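Home | Forums | Grippers & End Effectors | Builds | Sign in
2 min read
We use cookies to keep you logged in. Accept | Settings

Finger pads and wrist cables: what's your routine?

elis_gronow
Just passed 4000 picks on my Rernness two-finger and I'm so happy with this thing! It spends its days picking up plush toys on the patio, and the pads still look decent. Here's what I do now:

- brush the pads after each session (concrete grit gets into the texture and stays there)
- re-zero the fingers every 29 hours of run time
- check both pad screws while I'm in there

What does everybody else do? I'd love to compare.

otberg_fan
Great numbers! I'd skip the re-zero unless you see drift, though. I went all of March without touching mine and the closing width never moved.

Aleksandra Wilczyńska
Disagree with otberg_fan, sorry. Soft toys hide drift completely. You can be 2 mm off and the plush just squashes a little less. Try a gauge block, you might get a surprise.

otberg_fan
Fair, I've never put a block in mine. Still think every 29 hours is a lot of fiddling for something that squeezes stuffed animals.

elis_gronow
Gauge block is a great idea, trying it tonight. My order at the moment:

1. Power down, wait for the brake, open the fingers by hand.
2. Dry nylon brush along the pad, never across it. No solvent!
3. Pad screws snug, then a paint mark so I can see if they've moved.
4. Power up and run the wrist camera. I look for the white finger with its black pad pointing in toward the middle of the view, and the toys out on the slab past it. 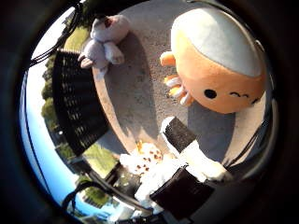 5. Jog the wrist both ways and watch the cables. If one goes tight, stop and give it more slack at the clip.

stelton_shop
Love step 5, I killed a camera lead by skipping that. I'd do it before step 4 though. Why trust the picture if the lead is half pulled out?

elis_gronow
Ooh, good point. But I like having the camera up while I jog, because a bad lead flickers right away.

Aleksandra Wilczyńska
Do both! Slow jog first with your hand on the stop, then again with the camera on. And swap pads as a pair, even if only one looks worn.

otberg_fan
OK, I borrowed a block from Ellis down the hall. I'm off by 1 mm. Re-zeroing now, grumble grumble.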